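I have now been a member of the Rillside laundry room for two years and I have learned more about civilization there than I did in college.

There are 14 machines for 145 apartments. You can do the math. Management did, and then bought a bench.

The dryers are Ingvarssons. They have a button marked ECO that adds forty minutes and a button marked QUICK that does the same but louder.

The unwritten rule is a ten-minute grace period before a stranger may move your wet clothes. The written rule, taped over the sink, is five. Wars have started over less.
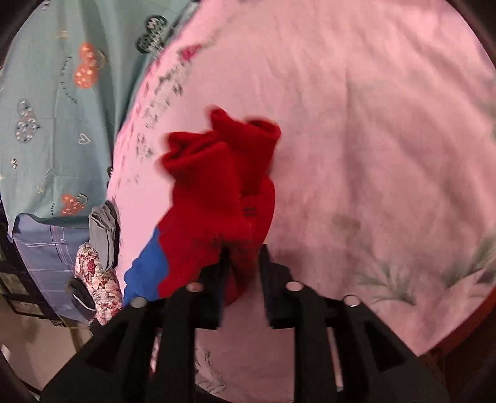 Anyway, the lost sock shelf. It began as one shelf. It is now a shelf, a windowsill and a shoebox. I've checked it every week and have never seen a sock leave.

My theory is that people see their own sock up there, decide it looks sad, and walk away. I've done it. Gray, left foot, I'm sorry.

In December the card reader went down and the whole building went back to quarters. I paid a neighbor a five for four dollars in coins and thanked her for it.

When I lived in Akbridge I had my own washer. It walked across the kitchen on spin and I complained constantly. I'd like that washer to know I was wrong.

Preltitz, who run the place now, have sent a survey. "How likely are you to recommend our laundry facilities to a friend?" To a friend – no.

Update, 11 pm: all machines free. Out of detergent.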